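Subject: Re: [drumine-sim] gripper stops short over teal object, 3 resets in a row

Rajeshwari Joseph wrote on January 1, 2020:
> Did anyone get a clean run on the marble table after the November
> merge? Mine times out on the first grasp. Log says target reached,
> but no contact is ever reported. Wondering if it's my install.

Not your install. I get it too, on both machines. Arm goes over the table, fingers open, then it sits there until the 200 second limit kills the episode. Log claims "at target" the whole time, no warning, nothing.

What bugs me is the safety stop never trips either. On the real arm at Purnerwood that would be a stuck robot with power on and a green status light – not ok.

Renders from the bad setup, fingers empty in all of them:
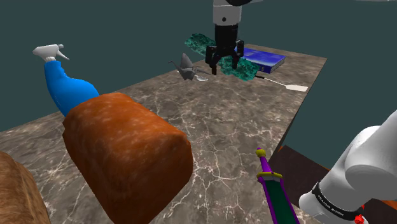
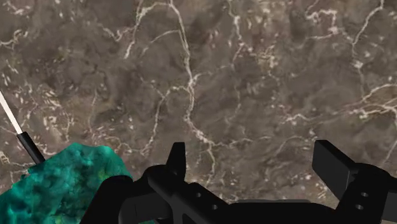
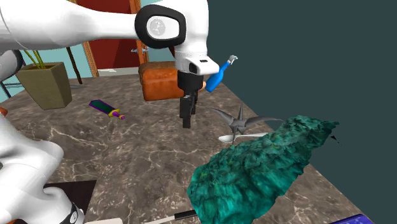
Rajeshwari wrote back off list that her log hangs at step 1,853 every time, same seed or not, and that rolling back the Zekeo planner makes the hang go away but brings back the old wrist jitter. Her guess is the height offset gets applied 2 times. Mine too, havent proved it.

So for now:

pin Zekeo to the version before the merge
do NOT push the new config to Purnerwood
if you already did, hit the stop by hand, don't trust the status light

Will try the Doucet meshes tonight to rule out bad colision shapes. If somebody has a log from before the merge with the same table pls send it, mine got overwriten.

Booker Calloway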